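Umislow changes cable routing and service interval on two-arm garment cell

26/06/2021

Umislow has revised the maintenance procedure for the two-arm cell it uses for handling shirts and other light garments, after a run of wrist faults was traced to motor leads that were routed too tightly. The new procedure covers wiring, finger alignment, camera mounts and table surface, and replaces the setup sheet in use at the site since January.

The cell is operated on a bench built by Clultura and runs under a control package called Gadent. It has two small arms facing each other across a white table, each carrying a camera module near the wrist. The arms share one power supply and one controller, so a fault on either side stops both.

According to the service log, the cell recorded 119 unplanned stops in the period under review. Most were communication errors from the wrist motor. In the usual case the motor dropped off the bus when the wrist reached the end of its travel, and came back when the arm was moved home. Replacing the motor did not clear the fault. Replacing the lead did, for a time.

Annick Roussel, who wrote the revised sheet, found that the lead had been tied down with the joint at mid-range. That left too little slack at full rotation, and the load was taken by the connector. The lead is now cut to 214 mm and tied with the wrist turned to its limit in the direction that uses the most wire. It is then run through the full range by hand, power off, before the housing screws are tightened.

Camera cables are handled separately. They leave the module in a free loop and are fixed at the next segment, clear of the motor wires. Tying the two together was allowed under the old sheet and is no longer permitted.

Finger alignment is the second item. Each gripper is closed on a strip of paper, and the strip is pulled from the front and then from one side. If it slides out in either direction, the finger is loosened, reseated and checked again. The tips are wiped with alcohol at the same time. A film of lint on the tips was found to reduce grip on thin knits well before it affected heavier cloth.

Home position is checked after any work on the wrist. Both arms are brought in from opposite sides of the table and stopped short of the garment, and the stored joint values are compared with the readings. A difference on one joint is corrected in Gadent. A difference on two or more joints calls for a full recalibration of that arm.

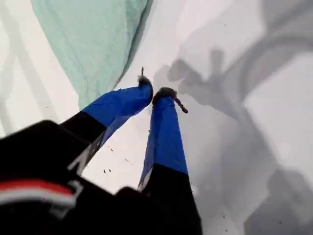

Green cloth on the white work surface. 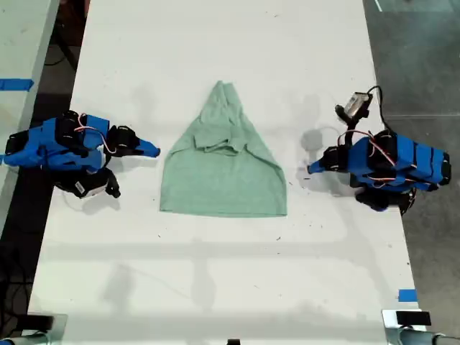 Oğuzhan Coşkun questioned whether the service interval goes far enough. In his view a fixed count of cycles is a poor measure of wear on the leads, as a cell folding sleeves turns the wrist far more often than one that only flattens and squares the cloth. He would have the controller log total wrist rotation and call for inspection on that figure, with the cycle count kept as a backup. He also asked that removed leads be kept and labeled by joint, so that breaks can be compared.

The sheet as issued sets inspection at 455 cycles for the wrist leads and finger screws. The base clamps are checked at the same time and retightened if the arm can be rocked by hand. Camera brackets are checked for play, and if a bracket has moved, the camera is recalibrated before the next run.

The table surface is to be cleaned before each session with a lint roller and a dry cloth. Solvent is not used on it. Loose fibers had been picked up as part of the garment outline in a small number of runs, which shifted the grasp point at the hem. Shadows from the arms caused a similar error, and the outline threshold has been raised to deal with it. Lighting has not been changed.

Since the new routing was fitted, the cell has completed 469 cycles with one stop, which was put down to a loose plug at the controller. Time needed for the full inspection has gone up, mainly because of the range-of-motion test on both wrists.

A second cell, listed in the site records as Joseph, still has the old wiring. It will be converted when the next set of leads is delivered. Until then it is limited to work that does not need the last part of the wrist travel.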